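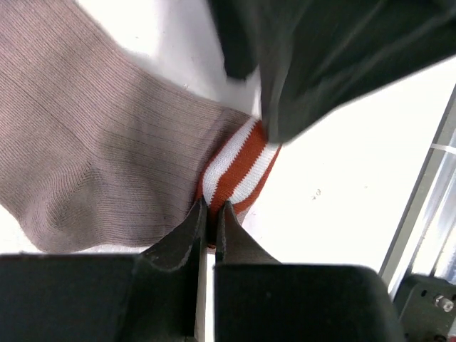
Nallano Socks - Questions and Answers

Which size should I order?
Please measure your foot from heel to longest toe, in the evening, and compare with the size table. If you are between two sizes, take the bigger one.

Will the cuff leave marks on my leg?
A light mark after a full day is normal. If the mark is deep, the size is too small for you. Our ribbed cuffs come in regular and wide - the wide one has article number 2113.

How do I wash them?
Inside out, at a low temperature, with similar colors. The first time, wash striped cuffs separately. Please do not use bleach or fabric softener.

Can I put them in the dryer?
We do not recommend it. Lay them flat, or hang them by the toe and not by the cuff, so the elastic stays good for longer.

How should I store pairs?
Fold them one time in the middle. Many people roll one cuff over the other, but this stretches the elastic of the outer sock.

I lost one sock. Can I buy only one?
Yes, as long as we have the color. We keep around 132 single socks in our shop in Gilludbridge. Write us the article number and your size.

When are new colors coming?
The next ones arrive in November.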